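Flument Tabletop Manipulation Kit, Classroom Edition: One Semester In

Posted 6/20/23 by Emrys Llewellyn

I coach the after-school robotics club at Brevley, and I didn't want this kit. I wanted two more of the cheap wheeled bases we already knew how to fix. Shagufta Usmani, who runs the science department and signs the forms, had seen a demo and liked it, so in March we got the Flument kit with 27 lesson cards, a set of wall panels, a bag of pretend groceries and a bill for $1126. The arm is extra. We already had one, an older Hayashi, and Flument says it's supported. More on that word later.

The idea is simple enough. Students drive the arm by hand for a while, record what it does, and train a program on the recordings. The big task on the cards is "Unpack the Shopping": take the play vegetables out of the basket one at a time and set them on the table.

Setup took us two meetings. The card says one. The panels go up fast and feel solid, and I'll give Flument credit for the corner posts, which line up without any forcing. The plain pale walls do what the manual promises, too. We had been getting awful results with kids walking around behind the work area in bright sweatshirts, and closing it in helped more than any setting in the software.

I'm less happy about the table. Flument doesn't supply one and says any flat surface is fine. Ours has a dark, glossy wood-grain top that throws glare back at the wrist camera, and the software has no decent way to deal with it. The manual gives lighting one paragraph. Elsa Sjöberg, a junior, spent most of a meeting moving lamps before she gave up and wrote her own exposure script.

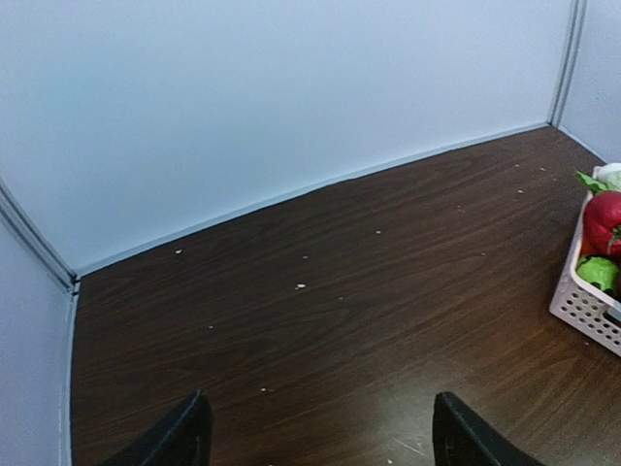 Then there's the basket. Packed full, it is a hard problem, and the lesson cards treat it as a beginner one. The pieces are wedged against each other, so going for one means bumping three. Smooth round shapes slide out of the fingers. Our students recorded 513 runs over the semester, which was a lot of Tuesdays, and the best trained program got a piece out cleanly in 16 of its last 27 tries. The kids were thrilled. I was less thrilled, considering the box says "reliable results in your first week."

Taking out half the groceries makes everything easier. That should be on card one. We worked it out by ourselves in May.

About "supported." The Hayashi arm connects, and it moves. It also drops the connection whenever the laptop goes to sleep, and the fix I got from support was to keep the laptop from going to sleep. The reply took nine days.

Did they learn anything? Yes, quite a bit, and mostly from the parts that didn't work. Anum Bugti kept a log of every failed grasp and sorted them by cause, and her charts were better than anything in the teacher guide. I'm just not convinced we needed to pay this much for the privilege. A few foam boards and some play food from a toy store would have gotten us most of the way.

Good: wall panels, recording software (once it's running), spare parts arrive quickly.

Bad: lesson cards, support, any claim with the word "week" in it.

Two and a half stars. If your club already has an arm and a patient student who can program, try building your own setup first. We'll keep using ours next year, partly because Shagufta has asked me twice how it's going.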